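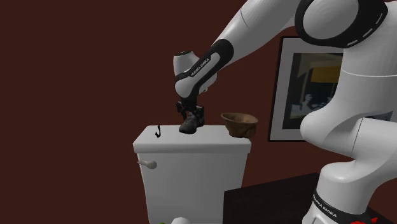 Osesa College will open its women's soccer season this August with a new home field, a longer schedule and a roster that has lost most of its starting defense to graduation. Melahat Oral, the college's director of athletics, has spent much of the summer on the first of those matters. The old field house had one changing room for two teams, and players left their gear on whatever flat surface they could find. A dark gray boot with creases and scuffs, held just over the lid of a white toilet tank, is close to the picture Oral gives of that room on a match day. "We had shoes on the sinks and bags in the showers," she said. "Visiting teams were polite about it. I would have preferred that they complain."

The new ground, Filtovar Field, seats 3,951. The college does not expect to fill it this year. The best crowd at the old ground last season was 2,467, for the conference match against Soylu, and Oral described that afternoon as an exception.

"Soylu is a short drive away and their supporters travel well," she said. "Half the noise was theirs. Our task is to bring our own students across the road on an ordinary afternoon, when the opponent is less well known and the weather is poor."

Season tickets went on sale in the spring. The athletics office had sold 241 at the time of this interview, compared with 202 for the whole of last season. Students will continue to be admitted free with a college card. Oral said there had been a proposal to charge students a small fee for conference matches and that she had opposed it.

On the playing side, she was careful to leave team selection to the coaching staff. She did confirm that the search for an assistant coach with responsibility for the defense had ended and that the appointment would be announced once the paperwork was complete.

"We lost four seniors who had played together for three years," she said. "You do not replace that in one preseason. The coaches know it, and the players who are coming in have been told plainly that there are places to be won."

The schedule will not make the adjustment easier. Osesa opens away to Hivus, which finished above it in the conference and returns nearly all of its squad. Oral said the fixture was set by the conference and that the college had not asked for a change.

"I was asked by a parent whether we could start with something gentler," she said. "I understand the question. But the match has to be played at some point, and Hivus will be no weaker in October."

She was more forthcoming on the subject of training hours. The college has moved morning practice back by an hour following a request from the players, several of whom had early laboratory classes and were missing breakfast. Afternoon sessions will be shorter, and one day each week will be kept free of any required team activity. The change applies to the men's team as well.

Asked whether the new field had raised expectations beyond what the team could meet, Oral paused before answering.

"People see a new stand and assume a new team," she said. "The stand was paid for over six years. The team has been together for two weeks. I would ask our supporters to come, and to give them until the middle of the season before they make up their minds."

The ticket office at Filtovar Field is open on weekday afternoons. Seats reserved by last year's season ticket holders will be held until the first home match.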